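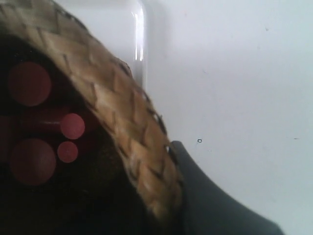 How to compare two grippers without fooling yourself

8 min read

Most gripper comparisons are worth very little, and I include several of my own. Somebody bolts on a new set of fingers, picks up a foam cube, picks it up again, and writes that the new one "feels more secure." If you want a result that will still mean something in March, you need a target that is a nuisance to pick, and a woven basket with a thick braided rim is a good one. The red pieces lie in deep shadow down inside it, large round ends and small round ends close together, and from the wrist camera the rim takes up a big share of the view. A gripper that looks great over a bare white table may have a much worse time here.

What follows is the routine Vivek Singhal and I settled on for comparing the Gakska two-finger gripper with the Ketus soft-finger one. Both went on the same arm, driven by a Rarnside controller. Vendors will tell you their test is more rigorous. Ask to see the failures.

Before you start

You need one arm, both grippers, the wrist camera you plan to use in real work, a basket or bin with an awkward edge, and a set of parts in at least two sizes. Weigh each gripper with its bracket and cable. Enter the correct payload in the controller for each one. I have read comparisons where this was plainly skipped, and the heavier gripper got blamed for overshoot that belonged to the settings.

Don't buy special test objects. Standard sets are fine if you want to compare with other labs, but I've never had a customer who wanted one of those sets picked.

Step 1. Fix the camera before the fingers

Mount the camera and leave the bracket alone for the whole comparison. If the second gripper won't fit without moving it, write that down as a result, because you will be recalibrating on the real job too.

Lock exposure. With a white table and a dark container in one view, auto exposure chases whichever fills more of the picture, and detection drifts as the wrist comes down. Set it by hand so you can separate the parts from the inside of the container, and accept that the table may blow out. You aren't picking the table.

Redo the hand-eye calibration after each gripper swap, even when the manual says you needn't. Ours had shifted after the first swap. It wasn't much, but with small parts lying next to each other it was enough to send the fingers between two of them.

Step 2. Write down what counts as a pick

Do this before the first run. Our rule: the part leaves the basket, clears the rim, and is set down in the tray without being dropped. A part that comes out dragging its neighbor is a failure. So is any contact with the rim hard enough to move the basket.

Vivek wanted to allow one retry per part. I said no, and we argued over it for longer than the test took to set up. If your line allows retries, score them in a separate column and report both numbers. A success rate with retries quietly folded in is the oldest trick in the brochure.

Step 3. Set the layout and shuffle it

Make 10 layouts and photograph each one from a fixed overhead point so you can rebuild it for the other gripper. Include a few with small parts almost touching and a few with something lying crosswise behind them. Swap the order of the grippers halfway through. Otherwise whichever goes second gets the benefit of everything you learned on the first.

Use the same approach path for both. This sounds fair and only partly is. The Ketus fingers are wider when open, so a straight descent near the rim punishes them more. We ran a second round with each gripper on its own best path and kept the scores apart.

Step 4. Run it long enough to be bored

We did 3260 picks in all. You may not need that many, but a difference that shows up in a single afternoon has a way of shrinking. Log every attempt with the layout, part size, grip width, result, and a short reason for each failure. Avoid "other" as a reason. Ours started to fill up, and when Fuseini Aryee went back through the video he found most of those were rim contacts.

Check the fingertips every 7 layouts and wipe them. Worn or dusty pads change the result a lot, and braided plant fiber can snag a sharp edge, so look over the corners too.

Step 5. Read the result with some suspicion

Split by part size first. The Gakska did better on small parts and the Ketus was gentler on the basket, and the combined score hid both facts. Then split by distance from the rim. If one gripper loses only near the edge, try changing the approach angle before you spend money.

We also tried the Mathur grasp planner, which promises to sort this out in software. It helped with large parts in open space, where we had no trouble to begin with. Close to the rim it kept proposing grasps with one finger through the weave. I'd test it again after an update, using the same layouts.

Keep the raw logs, including the bad runs. Our bracket drawings and the blank score sheet are in the downloads folder, and the sheet has the separate retry column already in it, which Vivek insists on.

10 comments
8 shares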